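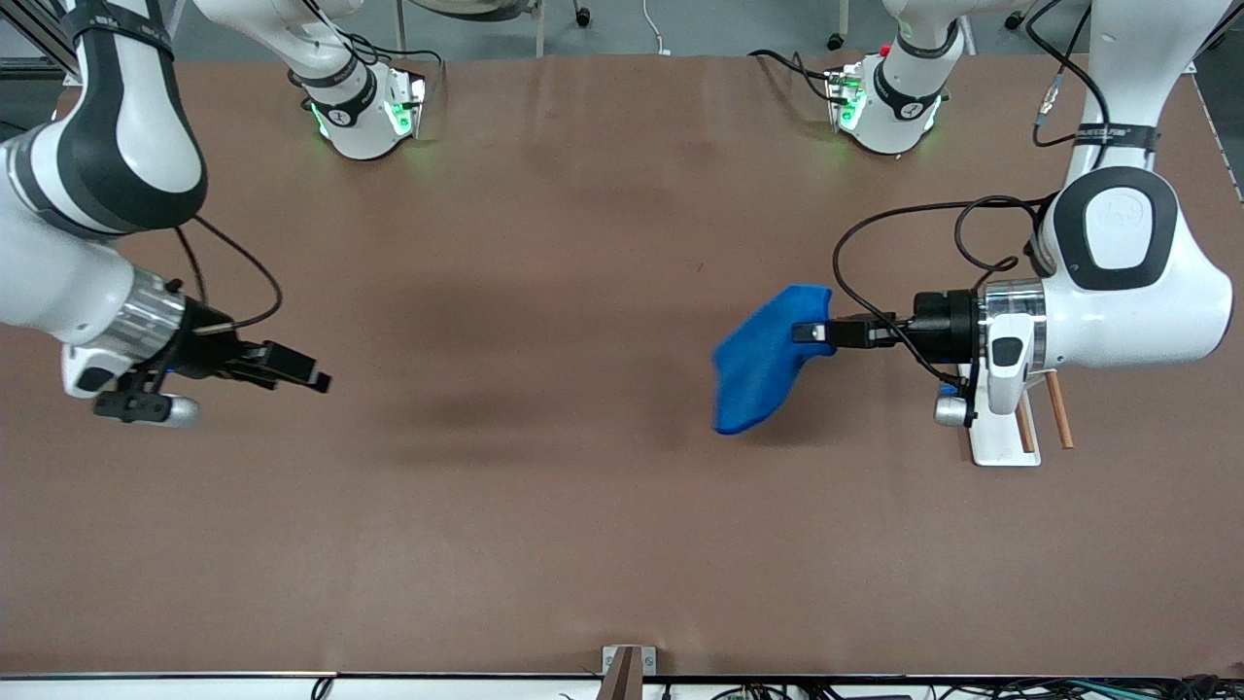

Small Cloths and Where They Hang

Mon 27 May

Readers of this blog will be aware that the workroom at Nemside has been under review. The matter of small cloths has now been addressed.

Until recently, cloths were folded into the second drawer, where they were seldom found when required. Laimutė Eglītis proposed that each table be assigned one cloth and one small rack. The proposal was adopted without amendment.

The brown table was the first to be considered. Its surface shows every crumb, and a cloth should remain within reach of it at all times. A rack with two upright dowels takes up very little space and may be moved as the work demands.
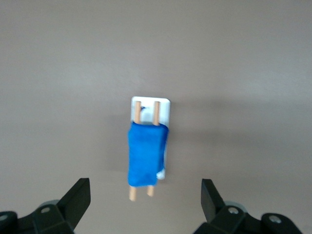
Blue cloth over the wooden dowels, white base.

Cloths are to be returned to the rack at the close of each session. The drawer has been reassigned to string. A decision on the shelves is expected in August.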